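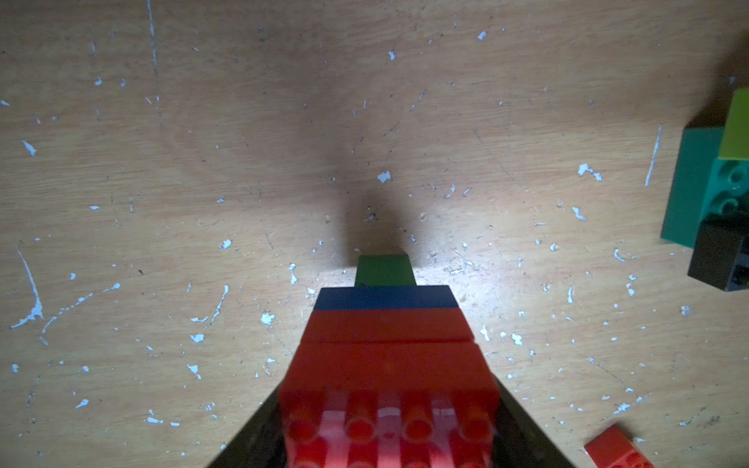 Parents in Cloddale have been asking for more building sets for years, according to Elikem Quansah, and the waiting list for the bigger ones has run well into the following school term.

Dinonex to fund new brick collection at Cloddale Toy Library

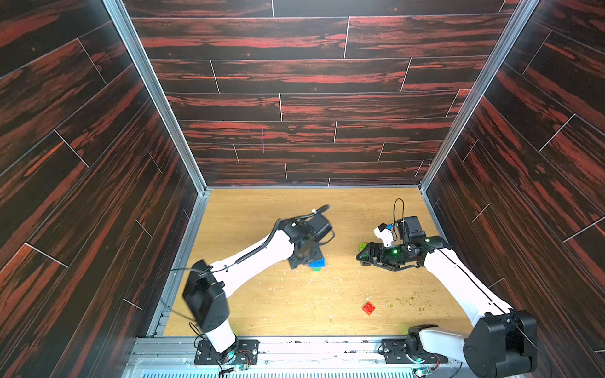
CLODDALE, July – Cloddale Toy Library will add 42 building sets to its shelves next month under a funding agreement with Dinonex, the household storage company.

The agreement runs for three years. It covers the purchase of the sets, replacement of lost pieces and a new catalogue, which members will be able to search from home. Dinonex will also supply tubs in two sizes, with labels on the lid and on one end.

The library lent 1,151 toys last financial year, its highest total so far. Building sets were the most requested category, ahead of ride-on toys and puzzles.

"We've had families put their names down in autumn and get their set in spring," Elikem Quansah said. "Kids change in that time. They want the one they asked for, and they want it while they still care about it."

Sets will be grouped by age, from large bricks for toddlers through to mixed tubs for primary school children. Each may be borrowed for three weeks and renewed once if no other member is waiting. Members won't be charged for the odd missing brick, but are asked to note it on the card when they return the tub.

The new catalogue has been built by Privis and replaces the paper folders at the front counter. The folders will stay in use until the end of the year for members who prefer them. Shelving for the tubs is being supplied at cost by Tuncer and will go along the wall behind the puzzle section.

Membership fees won't change. Concession card holders continue to join at half price, and grandparents and carers can be added to a family membership free of charge.

The library will also take donated bricks – washed and dry, please – at the counter during opening hours. Electronic parts and battery packs can't be accepted.

Media contact: Elikem Quansah, Cloddale Toy Library

ENDS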